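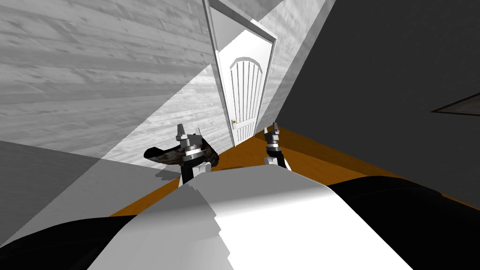 Do I need a real robot to take this unit?
Nothing on wheels or legs is required. Everything up to week nine runs in the simulator, and the lab machines already have it installed.

Unit 4 handout: picking a household simulation kit
Notes by Ingrid Ferreira, updated November 11, 2023

Hi all! I promised I'd type up what I said in lecture, plus the bits I ran out of time for (sorry again to the back row, who got the last slides at triple speed). We're looking at one product in detail, the Drorkon Home Pack, and asking whether it's worth what they charge for it. I've been using it since May, so I have opinions, and you're welcome to argue with them in section.

What you get

The Home Pack is a set of simulated rooms plus a two-armed robot with a gripper on each arm. You buy it by the seat. There are 51 household tasks in the box, from putting clutter away to opening doors, and each one comes with a start state, a goal check and a time limit. You see the robot's own view while you drive, and you can drive it two ways: with the Løken hand controllers, or by script. I'd start with the script. The hand controllers are a lot of fun, but you'll spend the first evening waving your arms around and learning very little about gripper poses.

A seat is 475 dollars a year. The department pays for ours, so please log out when you're done – we only have 20 seats and there are more of you than that.

What I like

Setup is quick. I had the first room loading before my coffee was cold, which I can't say for the Plivwood kit we used before. The joint limits are enforced properly too, so you can't cheat by folding an elbow through itself. And the logs are lovely! Every run saves joint angles, gripper commands and contact events in one plain file that opens in any spreadsheet. If you've ever had to dig a contact force out of somebody's custom binary format, you'll know why I'm so happy about this.

What bugs me

The lighting. Shadow edges come out as little stair steps when you run at the default quality setting, and you'll notice it most on big pale surfaces. It doesn't matter for a scripted run. It can matter a great deal if you're training a policy on the rendered views, so turn shadow quality up before you collect anything for Assignment 3. It costs you frame rate. I don't have a fix for that.

My other gripe is the help pages. The section on door tasks is two paragraphs long and one of them is about licensing. I wrote to support and got a friendly reply and no answer.

Door tasks, since you all asked

A door looks easy until you try to plan it. You need a base position that leaves room for the swing, an approach angle for the gripper, a grasp that suits the hardware, and then an arm motion that follows the arc of the door while the base moves out of the way. Knobs and levers want different grasps, so check which you've got before you copy my script. With a lever, come in along the handle and push down near the free end, where you get more turning effect for the same force. 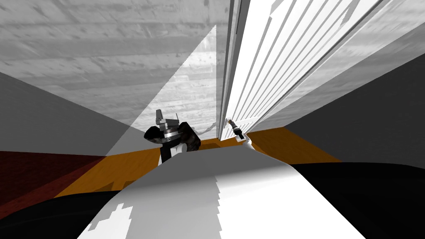
Fig. 2. Door task, robot's view, with the lever handle low on the door.

For your first attempt, freeze the base and only work on the reach. Log the distance from fingertip to handle at each step and plot it. If the curve flattens out before it gets to zero, your base is parked too far back – move it and go again. I went through nearly 800 runs over the summer and most of my early failures were exactly this.

How it compares

Plivwood has better written lessons and a much smaller robot, one arm only. Deka is cheaper and fine for driving around, but its grippers are basically magnets, so grasp planning is off the table. For this course I'd pick Drorkon again. For a short intro class I'd probably go with Deka and save the money.

For section

Bring one log file from any door run, good or bad, and a half-page on whether you would pay for a seat yourself. Disagreeing with me is fine. Please put your name on it this time.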